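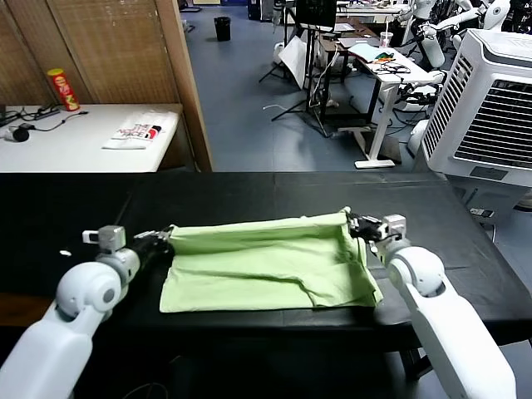
I can fold a T-shirt without looking, usually while shouting at the radio, so I came to Plondisen's workshop on Jernovgate feeling a bit smug. Teaching a machine to do laundry? How hard can it be! Then I watched the two white arms take hold of a pale green cloth, one gripper on the left edge and the other lifting the far right corner, and I started noticing all the small choices my own hands make. How hard do you pinch? When do you let go?

The project is called Manzano, and what it needs is examples, piles and piles of them. Each attempt at a fold is saved as one example for the system to learn from. When I visited in September they had 3429 in the bag, and 66 more went in before I left (I'd only planned to stay for a coffee). The good ones are kept, and so are plenty of the scruffy ones, which pleased me no end. My airing cupboard would be very useful to them.

Getting a T-shirt flat takes patience too. You can have a gripper at each top corner and still be looking at a great diagonal crease down by the hem.

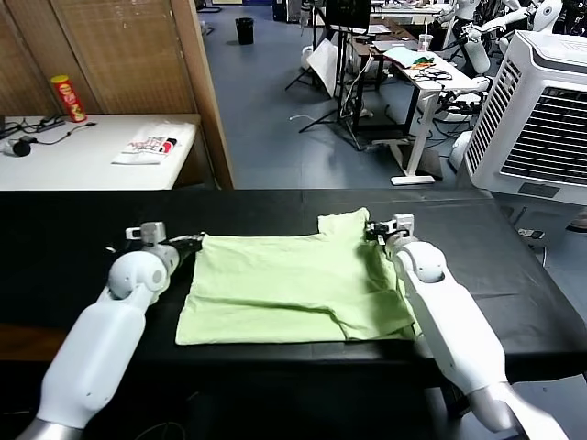 My turn at the table

They let me have a go, and I was dreadful. It took me 13 tries to get a fold I'd have put in a drawer, and by then my shoulders were up round my ears. Comen, the software that sorts the examples, wants a label on every one, so mine are in there somewhere, marked as a beginner's.

Two pieces of cloth at once is another level of fiddly. Where does one stop and the other begin? 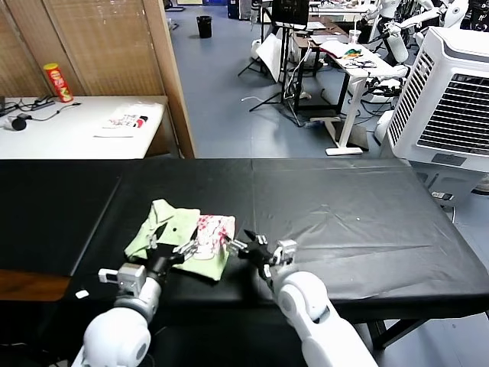
Flowers on top, green underneath, and a gripper on either side.

I went home and did my ironing very slowly.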